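Products Guides Spares Forum Contact

Support > Guides > Two-arm kit > Teaching a laundry pick-up task

Teaching the Fistenura two-arm kit to pick up laundry from a basket

By Usman Yousafzai
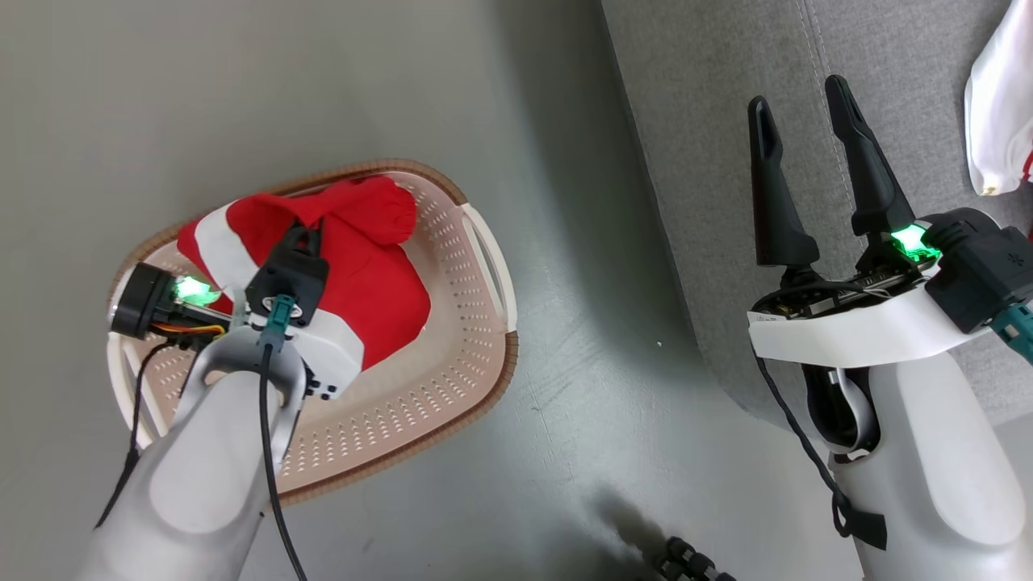 I have used the Fistenura kit since September in my flat in Bollville, and laundry is the job that most buyers ask me about. It is also the job where the standard instructions are too short. The booklet tells you how to join the arms to the base and how to start the teaching program, and then it says "collect your task". This guide covers the part in between. It assumes that both arms are mounted, that the software starts without errors, and that you can already move each arm with the hand controllers.

I bought my kit at the normal price. Bhutto, the shop that sells it here, did not ask me to write this, but they have put it on their support pages with my permission.

What you need

The kit with both arms and the standard grippers. A laundry basket with low sides. Ten or more pieces of clothing in different colours and thicknesses. A place on the floor where the base can stand without moving. A computer with enough free disk space, because every recorded attempt keeps the video from all cameras. My first full set took 200 gigabytes, and I had to stop in the middle and buy a drive.

Choosing the basket

Please do not buy a deep basket. I started with a tall one with stiff sides, and the forearm touched the rim each time the gripper went to the bottom. After this I changed to a low oval plastic one and the problem was finished. An oval shape is also kind to you in another way: the clothes come together in the middle, and they don't hide in corners.

Holes in the sides make no difference for the arms. The colour of the basket can matter. If the basket and the floor look almost the same to the camera, the program has more difficulty to learn where one ends. You can test this without any special tool. Open the head camera view, make the window small, and look if you can still see the edge of the basket. If you can't, use a different basket or put a mat underneath.

Setting the base position

Park the base so that the middle of the basket is in reach of both arms with the elbows a little bent. If an elbow is fully straight, the arm loses its smooth movement and you will feel the controller become heavy. Lock the wheels.

Now lower one gripper slowly into the empty basket until the fingers are just above the bottom. Do this in the middle, then near each end. If the arm stops early or the wrist hits the rim, move the base closer and try again. I needed four positions before I was satisfied. When you find the good one, mark the floor with tape. You will be thankful for the tape next time.

Look also at what is beside the robot. In a living room there is usually a sofa or a table near, and the arm which is not working needs somewhere to wait. I let it wait upright, with the fingers pointing up, well away from the basket. In the software you save this as the rest pose (Settings, then Poses, then Save current). Save one for each arm.

Cables

Check the cables before every session. Each wrist has a connector which comes loose if the cable is pulled many times in the same direction. The cable should have enough slack to let the wrist turn fully both ways, but it should not hang so low that it falls into the basket before the gripper does. Mine caught on a sleeve button once, and the arm continued to lift. Nothing was broken, but I was frightened.

Turn the wrist by controller to its two limits and watch the cable during the whole movement. If it becomes tight, loosen the clip on the forearm, give it more length and close the clip again.

Gripper force

The default force is made for hard objects such as cups and small boxes. For cloth it is too strong in one way and too weak in another. It pinches a thin shirt hard enough to leave a mark, but a thick jumper slips out, as the fingers close only on the surface of it.

Change these two settings:

Grip force: lower it to the second step from the bottom.
Close delay: raise it to 200 milliseconds.

The delay is the more important one. It gives the fingers time to sink into the cloth before they close, and you get a proper fold between them. With soft and thick pieces, press the gripper down into the cloth a little, wait, then close. If you close above the cloth you will catch only fluff.

Recording the attempts

1. Put one piece of clothing in the basket. Drop it from standing height so it falls in a natural way. Please do not fold it or arrange it, the program must learn from real heaps.

2. Bring both arms to the rest pose and press Record.

3. Move one arm above the basket. Stop for a moment when the gripper is over the highest part of the cloth.

4. Go straight down, press lightly, and close the gripper.

5. Lift slowly until the cloth is free from the rim. If a sleeve is still hanging inside, keep lifting. Do not shake it. The program will copy the shaking, and later it will shake everything.

6. Carry the piece to your target place, open the gripper, and return to the rest pose.

7. Press Stop, and give the attempt a mark: good or bad. Be strict. An attempt where you dropped the piece and picked it up again is still useful, but mark it separately with the Recovered button.

I recorded 200 attempts with single pieces before I tried the first training. It sounds like a lot of work, and it is, but after the first evening the hands learn the movement and each one goes quickly. Take a break when your shoulders become tired, because tired attempts are jerky and you will have to delete them.

After single pieces, continue with 2 pieces together, then with a mixed heap. Change the clothes often. My early recordings were nearly all dark T-shirts, and the result was a robot that ignored towels completely. Include something with strong colour, something pale, something with two colours on the same piece. Clothes with big blocks of different colours are difficult at first, as the program can take them for two separate objects and aim for the border.

Training and the first test

Send the recordings with the Upload button, or train on your own computer if it has a suitable graphics card. The paid training service from Fistenura is called Destcombe and it is a monthly subscription. I tried both ways. Destcombe is much faster and needs no knowledge from you, but you cannot pause a training after it begins, and you pay for the whole month also if you use it for one day. If you only want to teach one or two tasks, do all your recording first and then subscribe.

For the first test keep your hand near the stop button and use half speed. Put one piece in the basket. Watch where the gripper goes before it closes. If it is always wrong in the same direction, the base has moved from the tape. If it is wrong in different directions, you need more recordings. If it goes to the correct place but comes up with nothing, look again at the close delay.

Common problems

The arm stops above the basket and does not go down. Most times the rest pose was changed after the recording. Load the old pose.

The light on the gripper does not come on. Switch off, push the wrist connector in until it clicks, switch on again. If this doesn't help, write to Bhutto and tell them which arm it is. They sent me a new cable without discussion.

It takes the basket together with the clothes. The gripper is closing on the rim. Record more attempts with clothes lying close to the side, and approach them from the middle.

It picks well in the morning and badly in the evening. Your lamp gives other shadows than the window. Record one part of your set under each light.

Is the kit worth the money for this?

If your wish is only to have the laundry picked up, no. I am faster with my own hands, and the robot doesn't fold anything. For learning how this kind of teaching works, I am very satisfied. The arms are solid, the spare parts arrive quickly, and the software has become better with each update. My biggest complaint is the booklet. My second is the fan in the base, which is loud enough that my neighbour asked me about it.

The settings in this guide are for the standard grippers. If you have bought the soft finger set, keep the grip force at the default and change only the close delay.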